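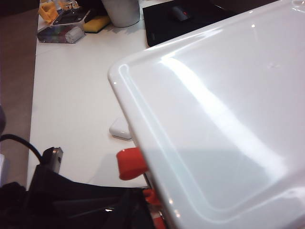

**Who decides how a robot is allowed to behave?**

People do. Engineers, safety testers and the folks who work next to the robots write the rules down, argue about them, and fix them when something goes wrong.

OK so rules. Sounds boring, I know. But a robot doesn't know what "careful" means! Somebody has to spell it out, step by step, in numbers. Let's go quick.

## Rule one: the big stop button

Every robot arm needs one. Usually red, easy to reach, easy to smack. Press it - everything stops. You don't need to ask first and you never get in trouble for pressing it. At Brorik, where I help out, new people press it on their very first morning, before they learn anything else.

## Rule two: slow down near people

A robot working alone can go fast. With a person close by, it has to slow way down. Our arm goes at 30 percent speed if anybody is at the table. Boring to watch. Good for fingers.

## Rule three: don't squeeze to hard

Grip is tricky. Too soft and things drop. Too hard - crack. So the grip gets a limit and the robot can't go over it, even if the thing is slipping. Dropping is allowed. Crushing isn't. Marius Sandu set the limit on ours and he tested it more than 50 times on paper cups first. Lots of flat cups.

## Rule four: look before you lift
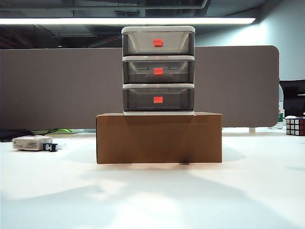 A robot should know what it's lifting and what's holding that thing up. Before a job starts, a person does a check and says the risky parts out loud. Stacks are a good one to practice on. Take the plastic drawers sitting on the cardboard box. What if an arm pulled on one of those little orange-red handles? Maybe the drawer slides out. Maybe the whole unit comes forward. Maybe the box moves too! So our rule says two things get checked - will it tip, and what's under it. Write down the answer, then go.

## Rule five: write it down

Everything goes in the log. Drops, bumps, weird noises, even "nothing happened." Khôi Âu looks after ours and it has 2,600 lines in it now. When the same problem shows up again and again, thats when a rule gets changed.

## Try it at home

No robot needed. One person is the robot, one is the boss.

- Robot closes their eyes and only does what the boss says
- Boss has to get them to pick up a soft toy
- Anyone can yell STOP and the robot freezes
- Swap after 2 turns

Then write one new rule you wish you'd had. Ours was "say which hand."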